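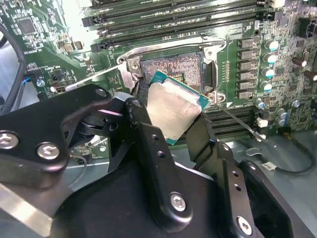

Server Bench Technician (processors and sockets), Cowie workshop

Employer: Buvinow
Job number: 1003
Hours: full time, 40 hours a week, day shift
Reports to: Dineo Zwane, bench lead

Buvinow repairs and refits used servers for hosting companies, colleges and small offices. We have two benches for memory and drives and one for processors. We are hiring one technician for the processor bench.

The work

Most of your day will be spent with the lid off a chassis and the board in front of you. You will take processors out of their sockets, check the socket and the chip, clean both as needed, and put the right processor back in. The boards we see most are green server boards with LGA sockets, where the contacts are in the socket and the processor sits on top of them. A bent contact can mean a scrapped board, so we care more about steady work than fast work.

You will:

- open the load plate and lever, lift out the processor and set it in a tray
- look over the socket contacts under a magnifier and record any damage
- clean old thermal compound off heat spreaders
- seat the processor by its alignment marks, close the frame and lock the lever
- fit the heat sink and tighten the screws in the order on the job sheet
- reseat memory, check the slot latches, and run the power-on test
- write up each unit in the repair log before it leaves the bench

Last month the processor bench finished 327 units. Two technicians share that load now, and you would be the third. We pair each new hire with Tshepo Modise or Anselmo Sarmiento for the first four weeks. You will not work on customer boards alone until one of them signs you off.

What we ask for

You need at least one year of paid work on desktop or server hardware. A certificate is fine but does not replace the year. You should be able to read a board layout and handle small screws and thin levers for long stretches. The job involves standing or sitting at a bench all day and lifting a chassis of up to 70 pounds with a second person or the lift cart.

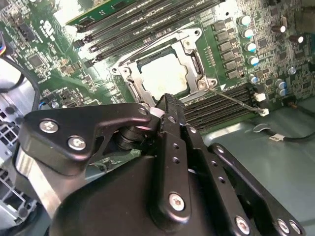 Page last changed: Friday, August 23, 2019

It helps if you have straightened socket contacts before. It also helps if you know the Prullon parts system, but we will train you on it. We do not need programming skills for this job.

Bench rules

Wrist straps are worn whenever a chassis is open. Processors are held by the edges and never stacked. Socket covers go back on any empty socket at the end of the shift, and loose screws go in the magnetic dish. No food or drinks past the yellow line. Please do not apply if you find this kind of rule hard to live with.

Pay and benefits

Pay is hourly and depends on experience. We will tell you the rate for your level during the first phone call. Health coverage starts after 60 days. You get 12 days of paid leave in the first year, plus public holidays. We supply tools, gloves, straps and safety glasses. Parking is free behind the building.

How to apply

Send a resume and a short note, one page at most, about the boards you have worked on. Mail or drop it off at the front desk, Buvinow, Suite 427, Cowie, marked for Ruan Msimang. Put the job number on the envelope.

People we want to meet will get a phone call, then a bench test that takes two hours and is paid. You will remove and refit a processor on a test board, find one fault, and fill in a log page. Bring photo ID and closed shoes.

If you applied for the bench job in April you may apply again. We do not keep old applications on file, so please send everything a second time.

Questions about the work itself can go to Dineo Zwane at the front desk number, weekdays after 2 p.m.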